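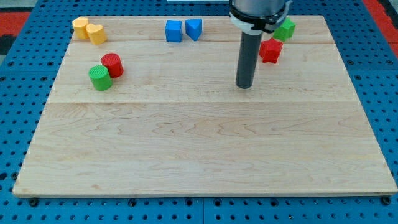 Issue 385: Paged query returns duplicate rows after upgrade of Plater

Status: open
Reported: August 2024
Component: Hultthorpe API, data layer

We upgraded Plater in July and after this the list endpoint gives wrong pages. The table has about 3,000 rows. With page size 30 the first page is correct, but the second page repeats some rows of the first one. The total count is correct in every response.

Steps already tried
Cleared the query cache and restarted the service. No change.
Ran the same query by hand in the Zurness console. The rows come in the right order.
Turned on SQL logging. The ORDER BY is missing when the client sends both a filter and a skip value.

Update
I added a sort on the primary key in the controller and the duplicates are gone on our test server. I do not like to keep this in every controller, we have 3 of them already. The Amundsen client was not changed.

Question to the maintainers: is the default sort removed on purpose? I could not find it in the release notes.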